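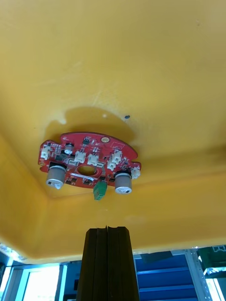
The **Nirkunholm Open Day** is a public demonstration of robotic inspection held each year at the Pearce workshop. The program was started by Imogen Kershaw, who remains its technical lead.

## Format

Visitors are admitted in groups of up to 17. Each session opens with a short talk on arm kinematics, followed by a live run in which a manipulator approaches a fixed circuit board from below. The operator, usually Matěj Kolář, works from a console behind a rail — visitors may watch the wrist view on a shared monitor.

## Equipment

The Clander arm used in the sessions carries a small camera near its gripper. During an approach the fingers point up toward the board and halt short of contact. Speed is limited to 125 millimeters per second while visitors are present.

## History

The first open day was held in April and drew 57 people. The most recent, on Sat 26 October, drew 127. Urent, a local supplier of cable and connectors, has paid for the printed guides from the second edition onward. Recordings of the wrist view are kept at the workshop and can be seen on request.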